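On the Reduced Balcony Appearance at Pello

Notes on ceremony and the princely household

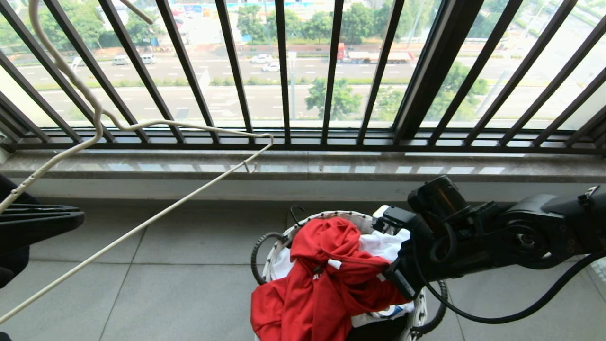

The household of Restus has confirmed that the balcony appearance at Pello will be limited this year to the sovereign, the consort and the direct heirs. The statement was brief and was issued in January, well before the usual date for such announcements. It gave no account of the relatives who will be absent. Readers of this blog will know that I have argued for a smaller group for some time, and I welcome the decision with certain reservations. A balcony is, in most lives, a modest domestic place. One with a railing, a tiled floor and a basket heaped with clothes, high over a road of many lanes, asks nothing of the people who use it. The balcony at Pello asks a great deal. Those who stand on it are understood to represent the house, and their positions are studied for weeks afterward.

The older practice was generous to a fault. Cousins by marriage were admitted, as were godchildren on at least one occasion, and the group at the last jubilee came to 40. Persons at the rear could not be seen from the square at all. The official photograph was later issued with a printed key, and I still have my copy, which was folded badly by the post office and has a crease through the consort's hat.

Under the new arrangement, the extended family will attend the church service and the luncheon but will watch the flypast from the lower terrace. This seems a fair settlement. The terrace has seats and shade, and several of the older relatives are understood to prefer it. My reservation concerns the Kälin branch of the family, whose members continue to carry out public duties without an allowance. They opened the new hospital wing last autumn and attended the memorial service in the rain when the senior members were abroad. To place them on the terrace beside relatives who hold no patronages is correct by descent, but it takes no notice of service.

The magazine Notix has published a seating plan that it describes as final. I would advise caution. The same publication printed a guest list for the christening with about 300 names, although the chapel holds 100 and the household had already said that the ceremony would be private. Its plan for the terrace also shows a flight of steps that was removed during the repairs.

Visitors who intend to stand in the square should note that the eastern gate will close 20 minutes before the procession. The western gate is slower but remains open longer. Folding chairs are not permitted this year. The appearance itself is expected shortly after noon, following the return of the carriages, and the band will play the short version of the anthem.

I will write separately about the carriages, as several readers have asked whether the green landau has been restored.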